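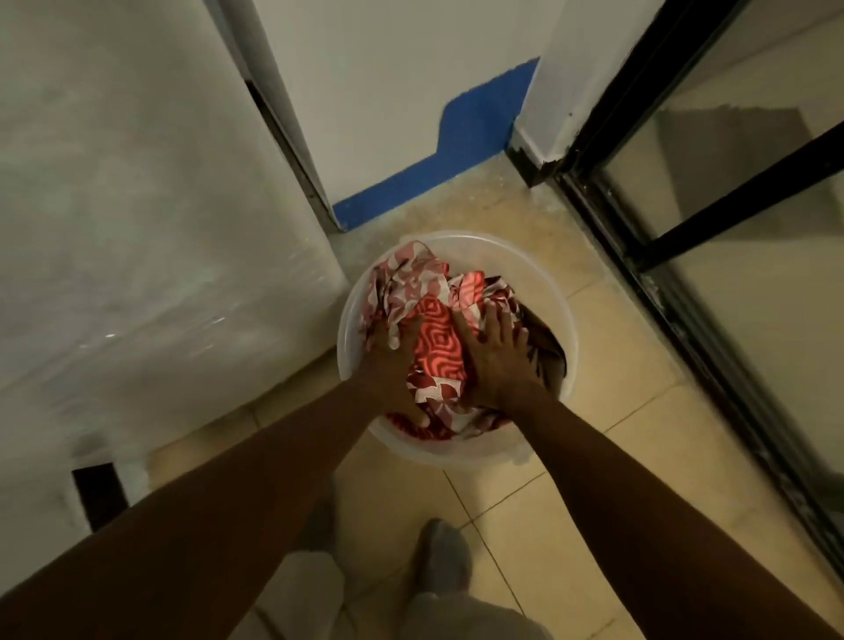
Pre-washing and machine washing: frequently asked questions

Which items need a pre-wash by hand?
Printed cottons, anything in a strong red, and garments with visible soil at the collar or hem. Plain bed linen can go directly into the machine.

How is the basin set up?
Place it on the tile floor, clear of the walls. Fill it to one third with cold water and dissolve the detergent before adding clothes. Powder dropped onto dry fabric leaves pale marks on dark colors.

How should the clothes be worked?
Press down with open hands, release, and turn the pile. Continue for five minutes. Do not twist printed fabric. Rub soiled areas separately against themselves, using a small amount of bar soap.

Can red and white prints share a basin?
Only after a dye test. Wet an inside seam, press it against a white cloth for one minute, and check for color transfer. Any garment that marks the cloth is washed alone. Garments that have been through several washes normally pass.

Which detergent is used?
Grolach powder for the basin and Gesiver liquid for the machine. The 500 g pack of Grolach has a scoop inside; one level scoop is enough for a full basin. Do not combine the two products in one wash.

How are the clothes transferred?
Lift them in small bundles and let each one drain over the basin. Distribute them evenly in the drum. A load piled on one side may stop the spin cycle.

What should be checked before starting a top loader?
Open the tap behind the machine fully and look at the hose connector for drips. Close the lid with both hands on the front edge and lower it without dropping it. 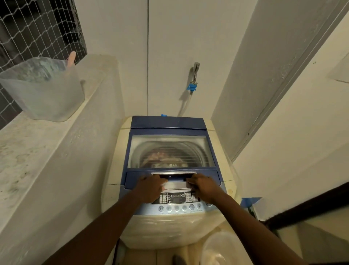

Top loader with glass lid, tap on the wall behind.

Which program should follow a hand pre-wash?
The shortest cold program with one rinse and a spin. Program names differ between models; refer to the manual. The Bangash sheet lists a cold program of 43 minutes as the default for mixed cottons.

Should the tap be left open between washes?
No. Close it after every load. Leave the lid up for an hour so the drum can air out.

Who maintains this page?
Behrouz Rostami, Bokudwood household services. Last revised 8 January 2020. The section on dye testing was added in October.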